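Monday, late

Marites came round at half past seven with a book about getting rid of things. She has read it twice. I have now read the first three chapters, standing up in the kitchen while the potatoes boiled, and I can report that the author owns one good knife and is very pleased with herself about it.

The idea, as far as I can make out, is that you get one bin for everything small in the house which has no proper place. One big one, the sort with high sides. Everything goes in, you leave it a month, and whatever you haven't gone looking for you give away. Marites says it changed her hallway. I have seen her hallway and it looks the same to me, except that you now can't find the torch.

I said I would think about it. She took that for a yes and wrote something on the calendar.

To be fair to her, the drawer under the kettle is a disgrace. I tried to get the tin opener out tonight and had to lift the whole drawer off its runners, and then there was a ball of string with a fork in it. I found the spare key to the Reden flat, which I swore to Nikola I had posted back. That was two winters ago. She was very short with me on the phone at the time and had the lock changed, and I was short back, and all along it was sitting under the birthday candles. I don't know whether to tell her. I have put it in an envelope and not written anything on the envelope.

What I distrust is the month. Why a month? There are things in this house I want once a year and want badly when I do. The little pump for the football, the piping nozzles, the allen key for the bed. By her rule they would all have gone to the charity shop on Biltton Road, and I'd be down there in December buying my own nozzles back. I put this to Marites and she said those would be "exceptions". She thinks there'd be three or four exceptions. I think it would be nearly all of it, and then what you have is a drawer again, only bigger and on the floor.

The other thing is the depth. I had one of those deep grey ones in the shed for the children's boots and you could never see what was at the bottom without getting your whole arm in. Spiders, too. Miłosz dropped his watch in it one Easter and it stayed there till the clocks changed. A shallow tray would be far better, something you can look across. The author is against trays. She says they "invite display". There is a page and a half on this.

Rang Leobardo after supper to ask about the boiler and ended up telling him all of it. He was no help. He keeps his odds and ends in the pockets of coats he doesn't wear, and he says he can find anything by season. He did once lay his hands on a fuse in under a minute while I stood there in the dark, so I can't say it doesn't work. He says the boiler wants bleeding from the top radiator first and I am to stop turning the dial up and down. He also wants his ladder back by the weekend. I had forgotten it was his.

Then I went and looked at Amra's page, the one she writes about sorting out her mother's house at Skundow, to see whether she'd used the book. She hasn't, thank goodness. She went room by room with a pad of paper and it took her since March and she was cross for most of it, which I believe far more than I believe the hallway. She had a good bit about the sideboard. 2000 buttons, she reckoned, going by the weight of the jar, and not one matching set among them. She kept the jar. I would have kept the jar too.

She is against the one-bin business, though more politely than I am. She says a bin is fine for carrying things from one room to another and useless for deciding anything, and that people fill it and feel they've done a day's work. I copied that out on the back of the gas bill to show Marites.
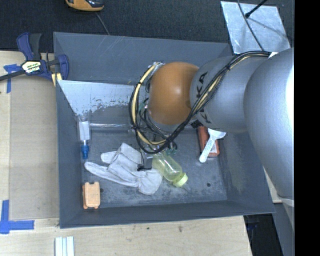 I did feel a small twinge reading her, all the same, thinking of the cupboard on the landing. There is a suitcase in there from when we went to Lagos and I have never properly unpacked the side pocket. I know there are receipts in it and a hotel sewing kit, and possibly the other half of the adaptor. That makes one cupboard, one suitcase and one kitchen drawer, and I haven't even started on the shed.

So I have made my own rule, which is to do 20 minutes with the kitchen timer, one drawer at a time, and nothing leaves the house on the same day. If I still don't want it by the following evening it can go. I'm not convinced by this either, but it is at least cheap. The book was fourteen pounds something, according to the sticker, which Marites has half peeled off so I wouldn't see.

Did the first twenty tonight, on the drawer under the kettle, obviously. Threw out the dead pens, a takeaway menu for a place that is now a dentist's, and elastic bands that had gone to crumbs. Kept the string. Kept the fork, once it was out of the string. Found the tin opener again, having put it down somewhere in the middle of all this, and it has gone on the hook by the door, where I'll forget to look for it.

The drawer doesn't shut any better. I think the runner is bent, and that will be from me lifting it off.

Marites will ask how I'm getting on. I shall say I'm on chapter four. She has left me a page of stickers as well, green for keep and red for go, and yellow for a thing called "resting", and I don't see what a potato masher has to rest from. I've put them in the drawer.

Must ring Nikola about the key. Not tomorrow, she has her class. Ladder to Leobardo before Saturday. Bleed top radiator, find the little brass thing for doing it with. It was in the drawer, I'm sure it was, and I've just been through the drawer.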